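NOTUS LINEN AND WORKWEAR SERVICES
Folding Room Working Group
Minutes of the meeting held on May 24, 2023

Present: Fiona Lindsay (chair), Brian Urio (folding room), Nuria Montes (folding room), Évan Joly (Varik, automation supplier), Wenche Lunde (minutes)
Apologies: Site engineering, who had been told a different room.

1. Minutes of the last meeting

Agreed, after Brian asked for "expressed enthusiasm" to be changed to "was present". Amended.

2. Matters arising

The stool for the teaching bench has come. It is the wrong height. Fiona to exchange it.

The notice by the clock reading "Your New Colleague Arrives Soon" has been taken down at the request of the existing colleagues.

3. Progress at the teaching bench

Évan reported. For those who missed the last meeting: the folding machine is to learn from people doing the job with hand-held grippers in place of fingers, and Varik then trains it on the recordings. The grippers are the same shape as the ones the machine will have, so whatever a folder can't manage with them, the machine won't manage either.

Nuria said this was a great comfort, as there was a good deal she couldn't manage with them. Getting hold of a single layer was the worst of it. The pads are thick and square and have no fingernails. Évan said a slimmer pad was being considered. Brian asked by whom. Évan said by him, mainly, in the evenings.

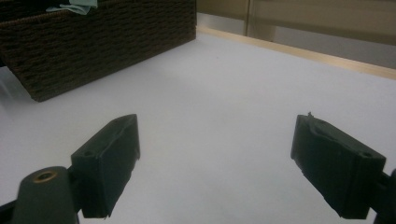
4. What gets taught first

Flat goods were the plan. Fiona reminded the group that flat goods already go through the Cardoso ironer and come out better folded than anyone's shirts at home, so the sensible place to start was the mixed basket: soft, dark, awkward things that are tangled with whatever they were put in with.

Brian is against dark items. His view is that a black garment folded over on itself has no edges that a reasonable person can find under those lights, and that he has been finding them by feel for 14 years.

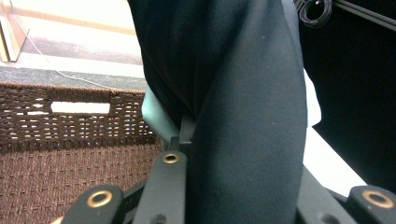 Évan accepted that feel was the hard part, and that the grippers don't record it. The machine will go by what it sees. Brian asked that this be minuted. It is minuted.

Nuria suggested that folders say aloud what they are doing while they record, so that Varik at least knows why a piece was let go and picked up again. Évan liked this. Brian said he would need to watch his language. Agreed to try it for the next batch.

5. How the work is done at the bench

There was a long discussion of which hand does what. Varik's instruction sheet has the left hand lifting from the basket and the right waiting over the board. Brian, who is left-handed, and Nuria, who isn't, both dislike it, for opposite reasons. The sheet stays as it is until June so that the recordings match one another. 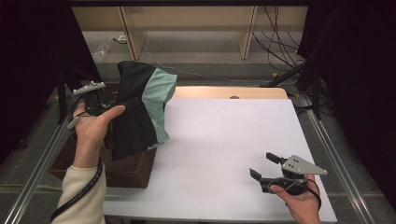
Teaching bench: left gripper holding cloth above the basket, right gripper over the board.

The cables were raised. Nuria finds they catch on her cuffs and would like them clipped higher up the arm. Évan to bring clips. Fiona asked that sleeves not be rolled up with elastic bands in the meantime, and did not look at anyone in particular.

6. Hours, pay and who is doing what

Fiona confirmed that bench time is paid at the trainer's rate and is voluntary. Two folders are on the rota at present. Brian said that "training your replacement" was the phrase going round the canteen, and that he hadn't started it, though he had improved it.

Fiona repeated that no folding jobs go this year. Asked about next year, she said she had put the same question to the managers at Amia, who own us, and had received a slide about opportunity. She will ask again, in plainer words, and bring back whatever she gets in writing.

Nuria said her worry was less about losing the job than about what would be left of it. If the machine takes the easy pieces, people get the miserable ones all day, and the easy ones are when you have a chat. There was some silence at this. Évan said that at present the machine wasn't fast enough to spoil anybody's conversation.
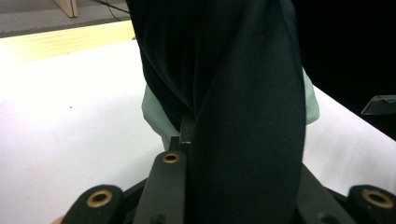 The group agreed that the piece rate can't stay as it is if the mix of work changes. A towel and a lined garment have never taken the same time, and the rate has always relied on there being plenty of towels. Fiona to bring three options to the next meeting. Brian to bring his own, which he says is shorter.

7. Any other business

Name for the machine. Two suggestions were received, and neither can be put up in a public corridor. Deferred.

Wenche asked whether minutes might also be automated. The group felt the technology was not ready.

Actions
Fiona: stool; written answer from Amia; piece rate options
Évan: cable clips; slimmer pads
Nuria and Brian: spoken notes for the next batch
Wenche: tell engineering which room

Next meeting: June, date to follow.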